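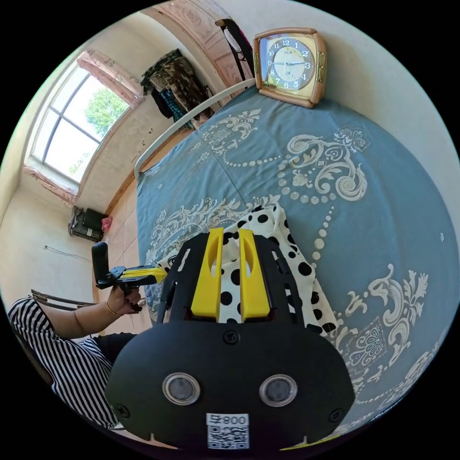
News from the writing desk

Hello again, and a particular welcome to the 18 of you who joined after the library talk in Gruver. I promised I'd keep these letters short and I have already broken that promise in my head, so put the kettle on and get comfortable.

The big news is that the second draft of The Chettiar Ledger is finished. It came in at 819 pages in the double-spaced format my printer insists on, and I carried the whole thing out to the kitchen table in two trips. Those of you who have been with me since The Salt Road to Vullon will remember that one was a slim little book you could get through on a train ride. This one will need a longer train.

I'd always meant the Ledger to be a straight mystery — a missing account book, a shipping office, a clerk who knows more than she lets on. Somewhere in the middle of winter the clerk's mother walked in and started talking, and I couldn't get her to stop. For weeks I wrote her scenes at five in the morning, telling myself they'd come out later. They haven't come out. She has her own chapters now, and I've had to move the discovery of the ledger a good deal earlier to make room for her, which meant unpicking every clue that came after it. My favourite clue (the tide table, for anyone who heard me read in Gruver) didn't survive, and I was grumpy about it for a whole Saturday.
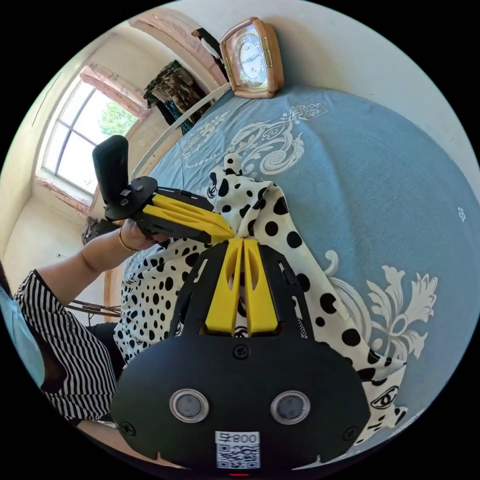 What happens next

The manuscript goes off to Tarkex Press in July. They're the same small outfit that did the Vullon book, and they've been very patient about the length so far, though I notice they've gone a bit quiet since I mentioned the page count. After that comes the edit, and then the copy edit, where someone with much better eyesight than mine will find every place I've spelled the harbour master's ship two different ways. I don't have a publication date for you yet. When I do, you'll hear it before anyone.

In the meantime I'm looking for 3 early readers. You don't need any special qualifications, and I'd quite like at least one person who doesn't usually read mysteries. What I'm after is a note in the margin wherever you got bored, or lost track of who was in the room. I'm told I do that, and having reread chapter nine I have to agree.

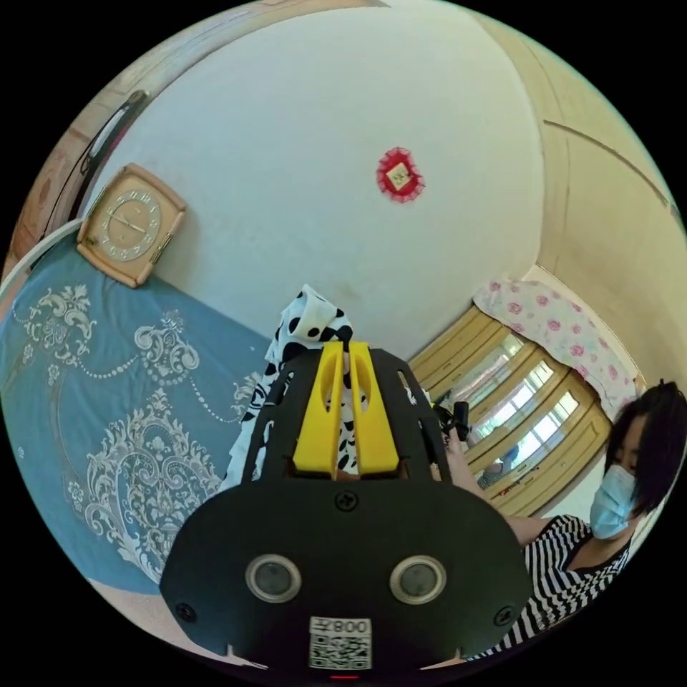 If you'd like to put your hand up, just reply to this letter and tell me the last book you gave up on and where you stopped. I find that tells me far more than a list of favourites does, and I do read all the replies, even if I'm a bit slow to answer them. The printed copies will go out by post, with a pencil, and I'll cover the postage back again.

Until next month, happy reading, and thank you as always for keeping me company.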